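Labor Relations in the Workplace
Unit 4 handout: Grievances, discipline and the path to a dispute

Read before the seminar. Bring your copy, as the exercise at the end will be done in pairs.

1. What counts as a grievance

A grievance is a complaint that the employer has broken a rule it is bound by. The rule may come from the collective agreement, from a written company policy, from the law, or from past practice that both sides have accepted over time. A worker who dislikes a new schedule has a complaint. A worker whose new schedule breaks the notice period in the agreement has a grievance.

The difference matters in practice. A steward who files every complaint as a grievance will lose most of them, and supervisors will stop taking the forms seriously. Complaints that don't fit a rule can still be raised at a labor-management meeting or saved for the next round of bargaining.

2. Individual, group and policy grievances

An individual grievance concerns one person, such as a written warning or a missed overtime payment. A group grievance covers several people affected by the same act. A policy grievance is filed by the union itself and challenges how a rule is being applied to everyone. Some agreements allow all three and some allow only the first two, so check the definitions clause.

3. The usual steps

Step one is a talk between the worker, the steward and the direct supervisor. Most agreements want this done within a few working days of the event. Step two is a written form to the department manager. Step three goes to human resources and a union officer. The last step is arbitration, where an outside person hears both sides and makes a binding decision.

Time limits are strict. In the Hamann case (reader, section C) the warehouse agreement gave the union 12 working days to move a grievance from step two to step three. The form arrived a day late and the arbitrator never reached the merits. Students often find this result harsh. Note that the same clause applied to management: if the company missed its date for an answer, the grievance was treated as granted.

4. Case: the Pliltby sorting depot

Pliltby is a parcel carrier with one large depot and several small ones. In October the depot changed its start time from 6 a.m. to 5 a.m. and brought in a new attendance policy in the same week. Under the policy, 2 late arrivals in a month led to a written warning. Within the first month 37 warnings were issued, most of them to staff on the early shift.

The union filed a policy grievance on the start time and individual grievances on the warnings. Management answered that the start time was covered by the management rights clause, which let the company "set and change hours of operation." The union pointed to another clause requiring consultation before any change to shift patterns.

While these were pending, 11 workers signed a letter saying that one shift manager shouted at staff and singled out those who had filed. This raised a separate issue. Punishing someone for using the grievance procedure is retaliation, and most agreements and labor statutes forbid it whatever the outcome of the original grievance. The company took about three weeks to name an investigator. By then the early shift had held a walkout at the gate.

Questions of timing are important here. The agreement contained a no-strike clause, and the walkout took place while grievances were still open. The company docked pay and threatened further discipline. The union said it had not called the action and advised members to return, which they did before noon. 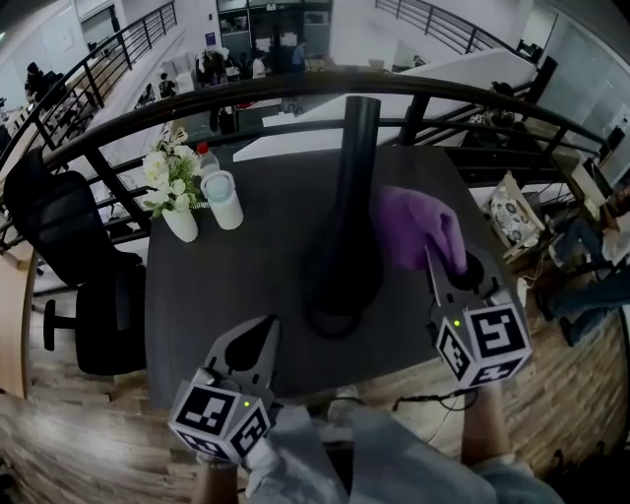 Photo: Unit 4 course materials

5. Just cause

When discipline is challenged, the employer normally has to show just cause. Arbitrators tend to ask whether the worker knew the rule, whether the rule was reasonable, whether the facts were properly looked into, whether others were treated the same way, and whether the penalty fit the offense and the worker's record.

Apply these to the Pliltby warnings. The policy was posted on a notice board but not handed out. Shift managers at two smaller depots did not enforce it. Several of the workers warned had long clean records.

6. Mediation

Some agreements add a mediation step before arbitration. The mediator has no power to decide. At Ronuvia, a bus operator discussed in the reader, mediation settled a rest break dispute in one afternoon after it had sat at step three for most of a year. The settlement was made "without precedent," meaning neither side could cite it in a later case.

7. Seminar exercise

One partner takes the union side and the other takes management. Draft the step two form for one late-arrival warning at Pliltby, then draft the answer. The form should state the facts, the clause relied on and the remedy sought. Keep each to a single page.

Reading for next time: the Hitari agreement, articles on seniority and layoff, and the short note on bumping rights.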